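Leeks and onions: getting them chopped without the mess

I grow far too many alliums (22 leeks in last July's planting alone!) so I've had plenty of practice, and plenty of grit in my soup. These are the habits that have stuck.

Sort out your space first

Get everything within reach before you pick up the knife. I like the leeks waiting in a bowl on one side, potato in with them if it's going in the same pot, and the drying rack close by. Two boards are handy too – one for cutting, one behind it for the pieces you've finished with.

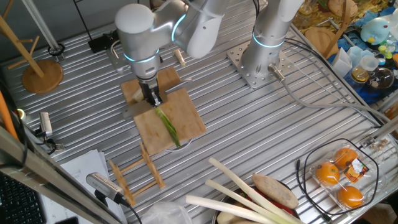 Don't bin the green bits

My friend Asnakech puts the dark leaves in stock, and I've pinched the idea. Cut where the firm tube starts splitting into leaves, then keep the two lots apart because the tops want longer cooking. Long ones will flop over the side of any board, so halve them first (I never used to, and I was forever sweeping up). Short ends that roll away can be rinsed and thrown in with the rest. 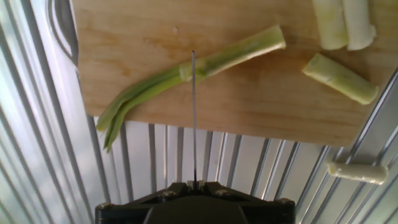

Lay it corner to corner

A long green onion fits much better on the slant. Put the white end on the board, let the leaves hang off the far corner, and set the knife down flat while you get it straight.
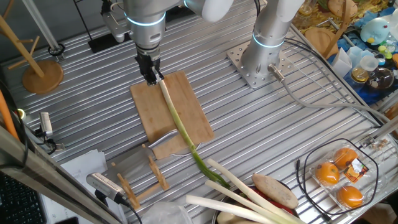 I slice from the white end and stop when the leaves get tough. Anything spare goes in the freezer in a bag, no blanching, and I use it straight from frozen in soups and pies.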